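**Minutes, demonstration stand working group, Plukstead site, June 15, 2021**

Chair: Gus Kincaid. Minutes taken by the Gistik office.
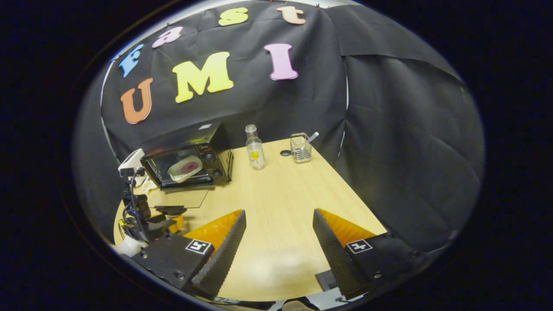

1. Minutes of the previous meeting. Agreed with one correction: item 4 should read "table hire", not "table repair".

2. Backdrop. The black cloth is to be kept. Creases remain visible and the cloth will be steamed on its next removal. The panels leave a vertical gap on the right through which light passes. Woltiseck to quote for a single piece of cloth. Clips on the top hem to be checked at the same time.

3. Lettering. The words "Fast" and "UMI" stay on two rows. G. Kincaid asked whether the letters should be set straight. The meeting preferred the present tilt. Mixed colours to be retained. Spare letters to be stored flat in the Ki cupboard.

4. Table. The light wood-grain top is acceptable. No cover to be ordered.

5. Toaster oven. The black countertop oven stays at the left rear of the table, turned at an angle. Both knobs must remain within reach from the front. Plastic tubs are not to be left inside when the oven is switched on at the wall. A notice to this effect will be printed. The label on top of the oven is not to be removed.

6. Budget. Spending limit for the stand is 1,000, of which 100 is set aside for cloth and fixings. Quotes to be received within 14 days. Invoices are payable at 30 days.

7. Storage. Deferred until October, when the Gistik lease is reviewed.

Actions: cloth quote, Woltiseck. Oven notice, G. Kincaid. Clip check, Plukstead site office.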